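**October: The Pouch Question**

Every household and every office has a drawer where zippered pouches go to breed. Ours is the second one down in the hall cabinet at Gosier, and last month it stopped closing. Tae-yang Oh, who had been asking for a pen from that drawer, got a travel pillow cover, a rain poncho and a set of earplugs in a case larger than the ears they were meant for. The pen was in a mug on the desk, where it had been all along.

So October's tidy-up item is pouches. Regular readers will remember the tote bag amnesty in spring, when we collected 100 of them and then needed something to carry them in. Pouches are a smaller problem, but they are sneakier, since a pouch always looks as if it must contain something important. We opened 16 from the hall drawer. Four had other pouches inside.

The rules we settled on are Woo-jin Joo's, and they are strict for a man who keeps his spare keys in a sock. If you can see what's in it, it may stay. If you can't see what's in it, you have to say what's in it before you open it, out loud, and live with the result. Clear panels are therefore at a premium, and the old canvas ones from the Beketti trade day are having a bad autumn.

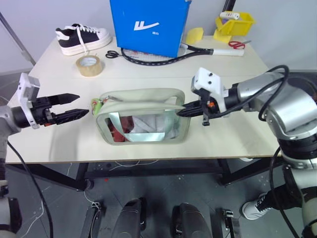 *Clear front, red on one side, crumpled white on the other. It stays.*

A word on stuffing. Many of you treat a pouch like a suitcase you have to sit on, and then wonder why the zipper gives up in the corner. Fold the soft things flat and put them in first. Hard things go along the middle. Leave a finger's width free at the zipper end, and pull the zipper level with the table instead of yanking it toward your chin. If it sticks, rub a pencil along the teeth. Jeon Hardware will sell you a special wax stick for this, and it does work, but so does the pencil, and you already own the pencil (see mug, above).

Shopping bags were not part of this month's item, and we'd like to keep it that way. We know they are next. There is a cupboard at the Dillovby end of the building that people have started opening with one foot braced against the door, and Tae-yang has been told to leave it alone until we've had a month off.

Two things before we move on to the parking notice. The reject pile is on the shelf by the side entrance until the end of October, and anyone may help themselves, one pouch per person, on the understanding that it does not come back. And if you are missing a retainer, a luggage key or a sewing kit with all the needles gone, please see Woo-jin after 4 in the afternoon. He would especially like the retainer to go home – he has been keeping it in a pouch.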